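Toneo opens workshop doors to show robots at work

Oct 2, 2018

More than 40 people visited the Toneo workshop for its first open day, where staff showed a two-fingered robot gripper being tried out at floor level.

The company, which develops handling equipment for small factories and warehouses, ran the demonstration over the course of an afternoon. Visitors were taken through in groups of nine, starting in the assembly room and finishing in the test area at the back of the building.

Houshang Mahmoudi, who leads the test team, told visitors that working close to the ground was harder than lifting from a bench. A floor is seldom level, he said, and the fingers have to come down near enough to grip a thin item without pressing into the surface.

"People expect the lifting to be the difficult part," he said. "For us it is the last few millimetres. If the height is wrong you either miss the thing altogether or you scrape the floor."

He said shiny patches also caused trouble, as bright reflections can make it harder for the software to judge where the surface is. The team has been working on that since the spring and expects to have a new version ready before the end of the year.
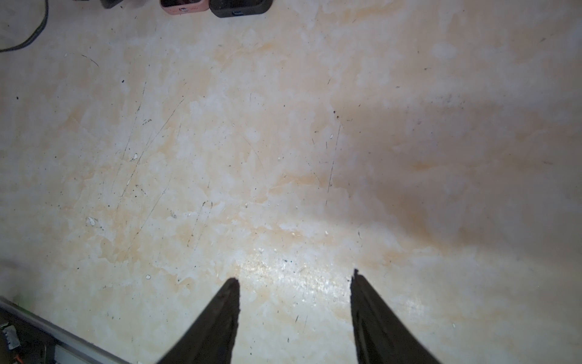
The open gripper over the scratched floor, with light reflecting between its fingertips.

Most of the questions from visitors were about speed and cost. Mr Mahmoudi said the current version was slower than a person and was meant for jobs that have to be repeated through the night – clearing dropped parts, for instance, or sorting returns. He would not give a price.

Reet Grigaitė, operations manager at the packaging firm Salico, was among those who came. Her company has been looking at automation for its returns area, which handles 533 parcels on a normal day.

"I wanted to see it close up before we talked about anything else," she said. "The brochure doesn't tell you how it copes with a floor like ours."

She said Salico had made no decision and would be visiting two other suppliers in October.

The gripper is being developed under a project called Sundance, which has a team of seven and is due to run until next summer. Toneo said a trial at a customer's site would follow, but did not name the customer.

A second open day is planned for the spring. Places will be free but must be booked through the company's office, and children under 12 will need to come with an adult.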